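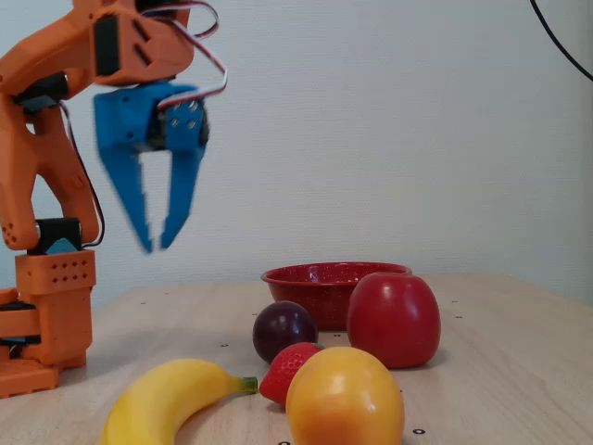 Ruro play fruit with the red speckled bowl: my review after a lot of pretend breakfasts

I've bought more play food than I care to admit. We've had the felt kind (pills, collects dog hair), the kind that comes apart in halves (we owned a great many left halves by the end), and a bargain bag where everything smelled like a new shower curtain. So when my sister-in-law Wanda mentioned the Ruro fruit I wasn't exactly running to my computer. Then my daughter played with Wanda's set for a whole afternoon and asked for "the real banana" all the way home, and well, you know how that goes.

I ordered it in December, along with a few stocking things to make the shipping worth it (shipping was 7 dollars, which stung a little). We've used it nearly every day, so I feel like I can give it a fair write-up now.

You get a banana, an orange, a strawberry, a plum and an apple, all plastic, plus the bowl. The banana is the star. It has a good curve and a little green stem, and there's a brownish tip on the other end like a banana that's been on the counter a day or so. I love that! Most toy bananas are just a yellow crescent and call it done. 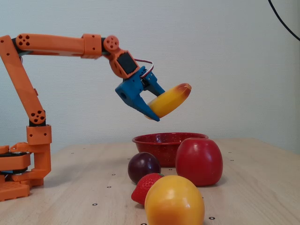
The banana and the red speckled bowl.

Now the bowl. I'd have paid for the bowl by itself. It's a bright red with tiny white flecks all over, and it looks like something out of my grandmother's camping box. It has a nice wide rim that small hands can grab, and my daughter carries it through the house like a waitress. I've borrowed it for grapes more than once and had to give it back under protest.

The rest of the fruit is a bit more of a mixed bag. The apple is great, glossy red with a touch of orange on it, and my husband reached for it once while he was on the phone. The plum is dark purple and shiny and I thought it would be the dud of the bunch, but it turned into the favorite for shop games because apparently plums are very expensive (65 dollars each, last I heard, and she doesn't haggle). The orange is fine. It's an orange. The strawberry I'm less sure about, mostly because it's the one that's always missing. It's been in the dryer, in a rain boot and, for a whole week, in the piano bench.

Everything is light, so when something gets thrown, and it does get thrown, no harm is done. The other side of that is that the round ones roll. The orange goes off the end of our table several times a day and the dog thinks it's for her. I wish they'd put a little flat spot on the bottom.

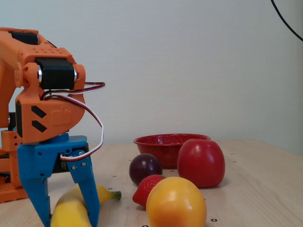
Can you wash the fruit in the dishwasher?

I wash ours in the sink with dish soap and a soft sponge and let it dry on a towel. The box says hand wash only, and I haven't wanted to risk that banana on the bottom rack.

One thing I didn't expect was how much use we'd get out of it for sorting and little memory games. My friend Lindsay Dunstan teaches preschool and she showed us one where you lay everything out, the kid shuts her eyes, and you sneak one thing into your lap. My daughter is 4 and she could play that until supper. With the bowl you can also do "put in the yellow one, now put in the one that starts with P," which kept her busy through an entire phone call with the insurance company. Bless that plum.

My complaints, then. I'd like a pear, and I'd really like to be able to buy a spare strawberry. I wrote to ask and got a very polite note back from a Maureen Sugden saying they only sell the full set for now. The box is also flimsy, and ours split at the corners in the first week. We keep everything in the bowl, which works fine unless the bowl is off being a hat.
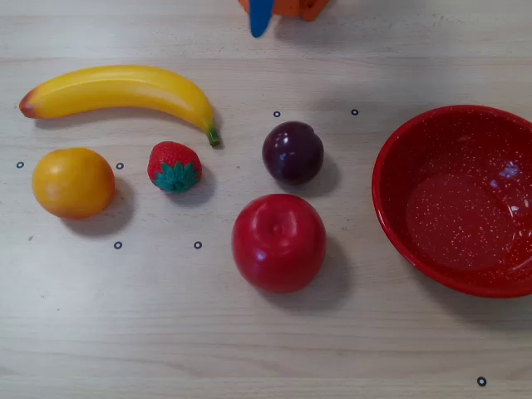 Would I buy it again?

I would, and I have. I got a second set for my nephew's birthday and he went straight for the banana too. If your kid already has a big bin of play food you probably don't need this one, but if you're starting out, or you're down to all left halves like we were, it's a really nice small set. I'm giving it 4 stars out of five, and I'll add the last one the day they sell me a strawberry.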